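Noticeboard > Take part > Community choir

Search this site Enter keywords Go

Singers wanted for the Clalano Community Choir

We're starting again in September and we would love some new voices! Clalano is a mixed choir of people who like singing together on a Sunday afternoon, and we're looking for altos, tenors and basses in particular (sopranos, you're very welcome too, but there may be a short wait for a place).

You don't need to read music. Plenty of us can't, and Séverine Jacquet, who leads the choir, teaches nearly everything by ear, one line at a time, until it sticks. If you do read, there are printed parts, and you can scribble on them as much as you like in pencil.

What we'll be singing

The autumn programme is a real mixture. There are sea songs, two Icelandic lullabies that Bergþóra Kárason has arranged for us in four parts, a Breton dance tune with a very fast middle bit, and a big noisy gospel number to finish. Rattana Phromma plays piano for us and will also be running a small group for anyone who fancies trying a solo verse.

When and where

Sundays, 2 pm until 4.30, with a tea break in the middle. We meet at the Tessier Building, 129 Damen Road. The 25 bus stops outside, and there are bike racks by the side door. Please use that door, as the front one is locked at weekends. The rehearsal room is upstairs and there is a lift.

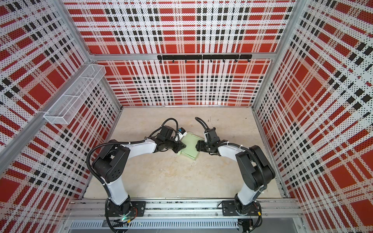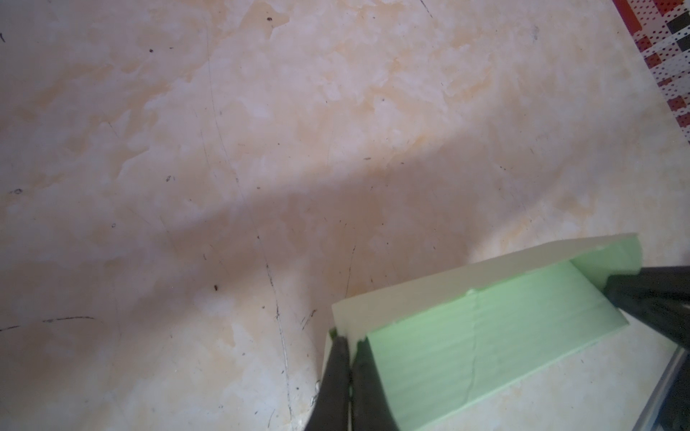
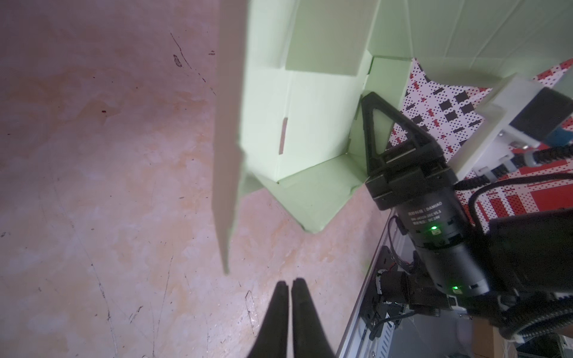
Red plaid panels in the first picture, pale mottled floor in the other two.

What it costs

The first two sessions are free, so come along and see if you like us. After that we ask for a small termly payment towards the room and the music, and there's a lower rate for students and anyone out of work. Just have a quiet word with Perrine Bodin at the tea table.

What we ask of you

Come to as many rehearsals as you can, and let your section leader know if you'll be away. Bring a bottle of water and a pencil. We share recordings of each part during the week, and ten minutes with those while you're cooking makes a huge difference!

How to join

There's no audition. Send a note to Annick Brunet through the contact form with your name, whether you tend to sing high or low (a guess is fine) and anything we should know about access. She'll reply with the door code and put you next to someone friendly in your section.

Recent notices
Piano stool needed, any height
Altos: recordings for the Breton tune
Winter concert, helpers for the tea table
Lost property from the summer term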